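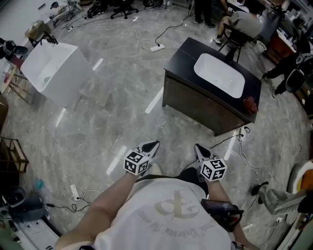
Marker cubes dropping out of tracking near the sink

bollholm_8
Two grippers, a marker cube on each, and I lose the left pose whenever I lean over the basin. I've blamed glare off that shiny floor – Wodari's filter just coasts. 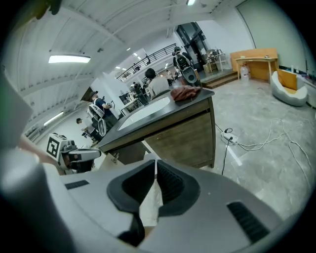

yan_pammont
Reply #4, Pammont tooling

Oh, I feel for you, friend! I'd doubt the glare, though. Check your clock offset first; mine was around 8 ms.

bollholm_8
Not sold, but I'll replay take 2969 tonight.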